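Lirnon coach Greco on the kicking battle, the new snapper and why he hates touchbacks

Caught up with Thomas Greco by the equipment shed, a little after 7 in the morning, second practice of the week. He had a whistle in one hand and half a bagel in the other. Special teams coaches don't get a lot of interview requests, he said, so he'd give me until the bagel was gone.

First question was the obvious one. Who's kicking in the opener?

"No idea. Ask me after the second scrimmage." Then he thought about it some more. "Bellini has the bigger leg. Leave it at that."

Adelmo Bellini, back for his third year with Lirnon, made everything inside 40 last season and got shaky past that. Boonmee Intarasuk came over from Flumbridge in the spring. Different kicker altogether – two steps, low follow-through, ball comes out fast. Greco likes how quick the whole operation gets with him.

"Snap, hold, kick, I want it gone. Flumbridge ran it slow and he still got them off. With our guys up front he's going to have more time than he's ever had."

Punting is settled. Intarasuk doesn't punt, Bellini does, and that could tip the whole thing, because Greco would rather not carry two specialists on road trips. He wouldn't say which way it tips.
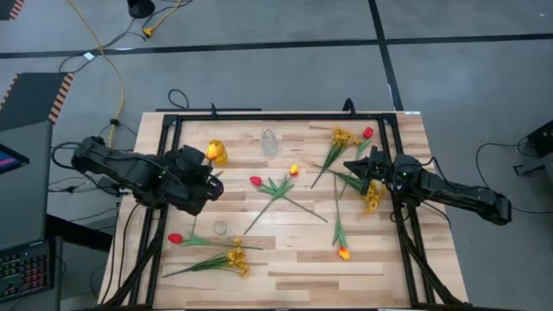 On kickoffs he got going. Lirnon gave up 760 return yards last year, and he brought the number up before I could.

"760. I had it on the whiteboard all winter. My wife knows that number. You know how many of those were the same mistake? Contain guy gets nosy, comes inside, and there goes the sideline."

So why not just boot it through the end zone every time? Big sigh.

"Because then you're handing them the ball with no work. I want it coming down at the three, high, and I want eleven guys there mad about it. I hate touchbacks. Write that down."

Wrote it down.

The long snapper job is new too. Last year's starter graduated and the spot went to a backup linebacker who had snapped in high school and, in Greco's words, "made the mistake of telling me." The kid took 118 snaps on the first day of camp. Two went over the punter's head. Greco was fine with two.

"By the opener he'll have a 1000. Then we'll see what we've got."

The return game is where he's most relaxed. Last season's top guy took one back against Zesidgate and finished that afternoon with 155 return yards, and hes healthy again after the ankle. Greco wants him on punts only for now. Kickoffs will be a rotation, maybe three deep, with a freshman or two in the mix.

"You find out who likes it. Some kids are fast and they don't like it. Catching a punt with a guy running at your ribs, that's a personality thing."

Last one, since the bagel was mostly gone. What would he change from last year if he could only change one thing?

"The fake at Zesidgate. Fourth and six, we had it, the look was perfect and I called it off. Still think about it." He was already walking. "We're running it this year. Don't write that down."

Practice starts at 7:30 again tomorow, open to the public, gates on the north side. Scrimmage notes to come.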